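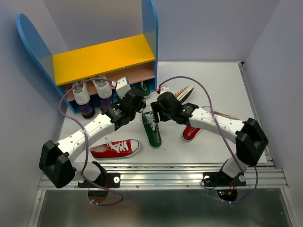
Cell 2, shoe rack task. Both arms over the table, lower shelf partly filled.

May, morning session

Purpose of the entry: to record the condition of the two-arm cell at Morness following the cable work, and the settings now in force.

Mounting. Both base plates were checked against the front rail and the bolts retightened. The left plate had crept toward the center. It was returned to the 430 mm mark and the right plate was left where it was. The Zisik alignment sheet gives the same figure and should be followed until a new one is issued.

Cables. The purple cables are to be tied at the white link of each arm with enough slack for the elbow to fold fully. On the left arm the earlier tie was too tight and pulled on the connector at the module. It was cut and replaced. The left cable still hangs in front of the rack, and colleagues are asked to watch it when the arm works at the lower shelf.

Grippers. Finger pads cleaned with alcohol. Closing force limit lowered from 478 to 400 in the Qudah control panel. At the old value the fingers marked the soft uppers.

Clearance. The two grippers come very close together over the middle of the table. The minimum gap setting has not been changed, and it should be reviewed before the speed is raised.

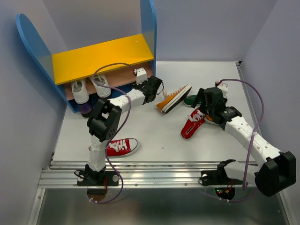
Open items

1. Order spare ties and one purple cable from Brirketti.
2. Fit a cover over the electronics opening under the right base.
3. Repeat the bolt check after 2000 cycles and enter the result in this book.
4. Left elbow: slight noise on the first move after power-up. Cause not found.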